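6/2/25

Second day of comparing the two grippers. Swapped the Zuccaro jaws back on in the morning and ran 100 cycles on the long white part at 30 percent force. Three slips, all in rotation. The Sila pair had 12 over the same count yesterday, so the taper matters more than I gave it credit for. Marina wants the force raised before we decide. I would prefer to leave it and change the pads first.

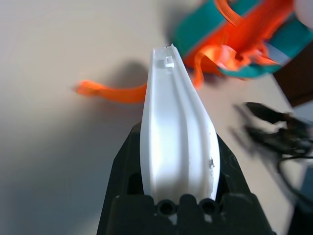 Wrist camera exposure is still too slow for the fast approach. Anything off to the side smears as soon as the arm turns. Fikri locked the shutter in April but the controller update reset it – I need to write the value down this time. Latency from trigger to image was 148 ms, same as with the old cable.

Tomorrow: new pads, same force, same part. Ask Theano for the Urkside mount drawing.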